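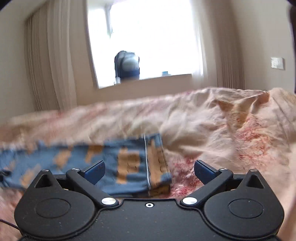

Vêtement à motifs bleus et orange posé à plat sur le lit, près de la fenêtre.

Rapport d'avancement -- projet Ferkham, pliage et rangement du linge à domicile
Destinataire : Mirjam Baert
Rédaction : Annelies Van Loon
Date : 2020-07-03

Le travail dans les chambres a commencé dans 6 logements. Le linge propre est étalé sur le lit, pièce par pièce, puis plié et rangé par type. Les vêtements passent avant les draps et les couvre-lits, qui prennent plus de temps et demandent souvent deux personnes.

À ce jour, 65 séances ont eu lieu et 3,007 pièces ont été pliées. L'objectif intermédiaire de 1,000 pièces est donc dépassé. Les tissus fins restent le point faible : ils glissent sur les couvre-lits et il faut souvent reprendre le pli des manches.

Les bacs de rangement commandés chez Golimico sont arrivés, sauf les couvercles. La livraison est annoncée pour la semaine prochaine.

Dépenses : conformes au budget, hors transport -- le poste est légèrement dépassé à cause des trajets vers le logement Govindasamy. Le détail figure en annexe.

Suite prévue : fin des armoires, puis linge de lit. Le rapport final sera remis en novembre.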